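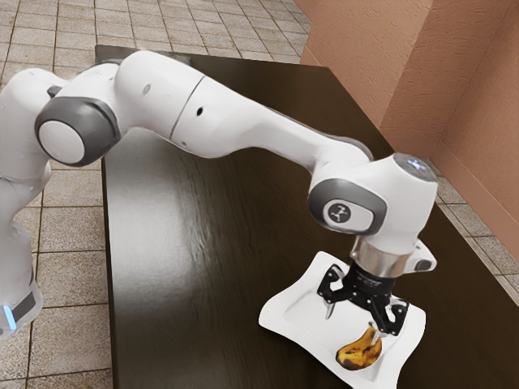
What block size should I use when writing to a 3.5 inch floppy emulator over a 9600 baud serial link?

Use 512 bytes, the same as the sector size. Larger blocks only mean you resend more when a checksum fails.

mjafri
Agree on 512 if the link is noisy. Mine is 4 feet of shielded cable and I run 2048. Fewer acknowledgments, and the full image goes over in 7 minutes less.

golob_m
2048 works until the receive buffer fills. The Hodov board has a 2200 byte buffer in total, and the header and trailer come out of that. Any second packet that arrives before the flush gets dropped with no error code.

mjafri
Only if you have flow control off. With RTS/CTS on, the sender waits. I have written 120 images this way and every one of them verified.

golob_m
Verified with what? The built-in verify reads back from the cache, not the card. Power cycle first, then compare.

mjafri
Fair point on the cache. I compared on a PC with a card reader, so it doesn't apply to mine.

tai.tieu
Which firmware are you both on? RTS/CTS was broken in the December build. The line stayed asserted whatever the buffer state was. If the original poster is on that one, 512 is the only safe value.

k_rana
Original poster here. It is the December build, on a Gilani adapter. I set 512 and the transfer finished, but sector 0 comes back with the bytes swapped in pairs.

tai.tieu
Byte order jumper. Move it to the other position and rewrite the image. Don't try to fix it in software, the directory sectors get swapped a second time.

golob_m
I would update the firmware before touching the jumper. I still don't trust 2048 on that board.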